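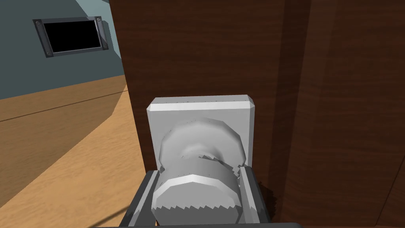 Our joinery shop is getting a robot to open cupboards. What happens to the people who open cupboards?

Home | Ask | Browse topics | Workplace | Sign in

Posted 02/10/2018 by Irena Jasińska

I run final check at a kitchen and cabinet place in Caltley. Every door gets opened, swung, closed and frowned at before it goes on the truck. Management has signed up with Brundura for an arm to do the opening. So far it lives in a simulation, where it has a grip on a knob on a big reddish-brown wooden door and we all get emailed stills of it. The knob looks like it was whittled by someone in a hurry. Ours are smooth.

We're told it will do 700 doors a shift and "free up" the four of us. Free us up for what, they haven't said. Has anyone been through this? What should I be asking before it arrives?

Maarten Prins

We got one at Semeniuk two years ago, for drawers. Nobody lost their job, but the job got strange. I used to test drawers. Now I stand beside the thing that tests drawers and clear its faults, and in the first month it had 19 of them before lunch on a good day.

Ask who writes down what a bad door feels like. You know when a hinge is binding because your wrist tells you. The arm only knows what somebody typed in, and at our place that somebody had never hung a door. I ended up sitting with their programmer for most of July, opening drawers and saying "no, worse than that". I should have asked for more money before I started. Ask for yours first, and get the new job title in writing.

Also ask what happens to the rate when it's down. Ours was still expected to hit 500, by hand, with two people.

nomomico_fan

robots are the future, get used to it. my cousin's work has one and its fine

tradie_in_exile

Depends on the contract. If you've got a union, ring them today, and if you haven't, at least get the four of you in the same room. My shoulder would have loved a robot after 1000 overhead doors a week, so I wouldn't fight the arm itself. Fight about the hours. And send them one of your real knobs, for pity's sake.

Contact us | Copyright 2018 | Back to top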